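# Chapitre 2
## Le stock, ou l'art d'avoir trop de ce qu'on ne vend pas

Tout le monde sait ce qu'est un stock. Il suffit d'avoir une cave, un grenier ou une belle-famille qui fait des confitures. L'étudiant en gestion aborde donc ce chapitre avec une confiance que nous allons, par étapes, lui retirer.

Commençons par la maison Perkora, qui vend des sirops et des eaux aromatisées à des épiceries. Un été, son directeur commercial décide que le sirop de rhubarbe sera le goût de la saison. On commande en conséquence. En juillet, l'entrepôt contient plus de 3000 bouteilles de rhubarbe, et les épiciers demandent de la menthe. Au bilan, tout va bien : la rhubarbe figure à l'actif, entre les créances clients et la trésorerie, avec l'air respectable que prennent les choses une fois rangées dans un tableau. Elle a une valeur, puisqu'on l'a payée. Que personne n'en veuille est une information que le bilan ne donne pas tout de suite.

C'est de cet écart que traite le chapitre. Le comptable voit une richesse, le magasinier voit des palettes devant la porte de secours, et le banquier, qui a prêté de quoi acheter la rhubarbe, préfère ne pas se prononcer avant la fin du trimestre. Les trois parlent du même objet. Nous passerons un certain temps à leur faire employer le même vocabulaire.

### Ce que coûte une chose qui ne bouge pas

Un article immobile coûte de l'argent tous les jours. Il occupe un mètre carré que l'on loue, il est assuré, parfois chauffé ou refroidi, et il immobilise une somme qui aurait pu servir ailleurs. On appelle l'ensemble *coût de possession*, expression un peu solennelle pour désigner ce que ressent quiconque a gardé un piano chez soi après un déménagement.

En face se trouve le *coût de passation* : le téléphone, la paperasse, la livraison, la réception et l'heure perdue à retrouver le bon de commande. Il est le même, ou presque, pour 60 bouteilles que pour 200, ce qui pousse à commander beaucoup. Le coût de possession pousse à commander peu. Entre les deux, il existe une quantité raisonnable, que la section 2.3 calculera avec une racine carrée — le lecteur qui espérait y échapper peut dès maintenant réviser la dérivée d'une somme.

Reste le *coût de rupture*, le plus pénible à chiffrer. Quand la menthe manque, l'épicier Boller se fournit chez Tapia. Reviendra-t-il ? La comptabilité n'a pas de compte pour la vexation. Laiba Abbasi, acheteuse chez Perkora, en tient un à sa manière : un cahier où elle note les clients qui ont cessé de rappeler. Son collègue Debashish Khan lui préfère un tableur à deux onglets. Leurs totaux ne concordent pas, et nous les utiliserons tous les deux dans les exercices. 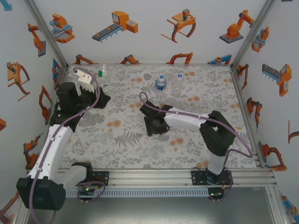
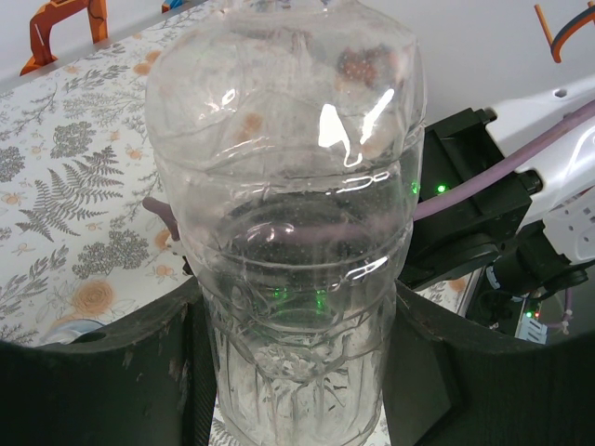
**GESTION DES STOCKS · NOTIONS DU CHAPITRE**

Stock moyen, stock de sécurité, coût de possession, coût de passation, coût de rupture, délai de réapprovisionnement, taux de rotation, dépréciation.

Le lecteur pressé ira droit à la section 2.3, comme tous les lecteurs pressés, puis reviendra à la 2.1 quand il aura confondu stock moyen et stock de sécurité. La section 2.2 présente les méthodes de valorisation, dont le premier entré, premier sorti, que pratiquent spontanément les gens soigneux avec leurs yaourts. La dernière section reprend le cas Perkora, entrepôt de Gurnberg compris, et demande ce qu'il convient de faire de la rhubarbe. On évitera la réponse « la boire » : elle a déjà été donnée, et elle ne règle pas la question de l'écriture comptable.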